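Reading the Oil

How a small bowling center in Istau changed the way it dresses its lanes

The Wikley Lanes building has eight lanes, one pinsetter mechanic and a lane machine that is older than most of the people who bowl there. Until last winter the machine ran one program. It put down the same house pattern every morning at 10 a.m., and the center opened at eleven.

Lane oil exists to protect the surface. A ball leaves the hand sliding and spinning, and without oil the friction near the foul line would burn the lane finish within a season. The oil also decides how the ball behaves. Where there is oil, the ball skids. Where there is none, the cover grips and the ball turns. A house pattern puts a heavy volume in the middle of the lane and very little near the gutters, so a ball thrown too wide hooks back and a ball thrown too far inside slides straight. Scores go up, and league bowlers tend to like that.

Abimbola Dauda took over lane maintenance at Wikley after eleven years fixing pinsetters. Her first complaint about the old program had to do with timing. Open play in the afternoon used the same oil the leagues would bowl on in the evening. By 6 p.m. the front part of the pattern had been pushed down the lane in streaks, a condition bowlers call carrydown, and the track area where most right-handers play had dried out.

"We were handing the league a used lane," she says. "The first game was fine for people who knew how to move. Everyone else threw at the headpin and watched it sail."

Her log from August records the change in detail. Lanes one through four were stripped and oiled a second time at 5:15 p.m. Lanes five through eight were left alone as a comparison. League play moved across both halves in the usual rotation, and she wrote down ball speed, the board crossed at the arrows and the first-ball count for each bowler who agreed to take part. The sample came to 600 first balls.

The freshly oiled half played shorter than expected. Dauda traced this to the transfer brush, which had worn on the left side and was leaving a lighter film than the screen reported. The brush was replaced and the test was run again. After that, the two halves separated in the way she had predicted, with fewer washouts on the fresh side and a smaller gap between first-game and third-game scores.

Necati Akyol, who anchors a team in the evening league and carries a 107 average in his first year with a hook release, noticed the difference in his feet before he noticed it on the score sheet. He had been starting four boards left of where he wanted to stand. With fresh oil he moved back to the center dot and stayed there for most of the night. His teammate Fatima Effiong, who throws a plastic ball straight at everything, reports no change at all. That fits the mechanics. A polished plastic cover soaks up almost nothing and takes little grip from the dry boards.

The second oiling has a cost. It uses conditioner and cleaner, and it closes the lanes to open play while the machine makes its passes. Adesuwa Bako, the manager, put the change through on the condition that the afternoon crowd would be told about the break at the counter before paying. She also moved the junior practice to the Igwe annex, a short walk across the parking lot, where the lanes are oiled once and bumpers stay up all day. 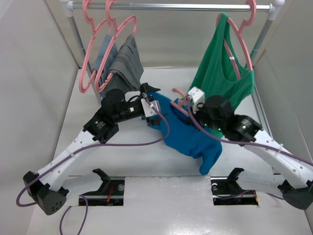

Does a recreational bowler need to know which pattern is on the lane?

For one evening a month with friends, it makes little difference, but anyone bowling in a league should ask at the counter, as the length of the pattern is a good first guide to where the ball should leave the oil.

The usual arithmetic is to subtract 31 from the pattern length in feet. The result is the board where the ball should be at the point where the oil ends. On a 40-foot pattern that means the ninth board. The rule assumes a modern resin ball and a moderate hook, and it gets less reliable on very short or very long patterns.

Aminu Olatunji, who drills balls at the Hostitz pro shop, suggests that new league bowlers leave their equipment alone for the first few weeks and change only their starting position. Two boards left with the feet, same target, is the standard first move for a right-hander whose ball is hooking too early. Left-handers mirror it. Surface changes come later, and he prefers to make them by hand with an abrasive pad, wiping the cover clean before and after.

Wikley now posts the pattern length and the time of the last oiling on a card beside the shoe counter. Dauda updates it herself. The next item on her list is the approach, where humidity has been making lanes seven and eight sticky near the foul line.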